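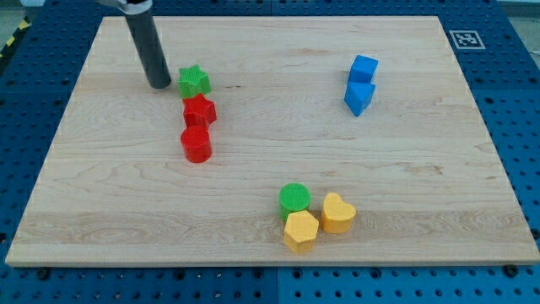
Amedeo Testa told me that sorting toys are wasted on any kid over two, because once they've learned the holes they're done. He said it over lunch, very sure of himself, and I've been arguing with him in my head ever since. So this talk is my answer. Hi Amedeo, if you made it!

(Wait for people to sit. Water is on the left.)

OK, so. Blocks without the box. I run the toy shelf at Lesell, our little play library, and what comes back to us most often is a shape sorter with the lid missing. We used to throw those out. I feel terrible about that now! The loose blocks turned out to be the best thing on the shelf.

Start with the board. I really mean this, get a board. Blocks on a rug vanish into the rug, and blocks on a big table roll off and somebody cries. Put them on a plain wooden board and kids seem to get that this is the place where the blocks live. Ours came from Cattaneo, the lumber yard behind the bus station, and they sanded it for us for nothing (thank you, Cattaneo).

Then scatter them. Don't line them up nicely, I know you want to. Leave a few in bunches with some wood showing in between and then sit on your hands for a bit.

What I ask first is "which ones are friends?" That's it. Some kids go straight to color, all the reds in a heap. Some go for shape, so a green star and a red star end up together, and then you get the fight over the red star, which belongs in both places. I love that fight. Give it 5 minutes. One girl at our May session put it halfway between the two piles and said it was visiting.

(Slow down here, I always rush this part.)

For the older ones, 6 and up, I do touch. Eyes closed, hand out, tell me what you've got. A star is easy. A cylinder against a cube is easy too. Two stars with different tops is where they get really quiet and start rubbing with their thumbs. Mix your sets if you can, old ones and new ones, the mismatches are the good bit.

Storage question, I get it every time: a drawstring bag. Write on the bag what's in it. Wash the blocks in warm soapy water and let them dry on a towel overnight.

Handout is by the door, it has the Fandivance game on it too, which I won't have time for. Ask me at the break and I'll show you.

Questions, then coffee.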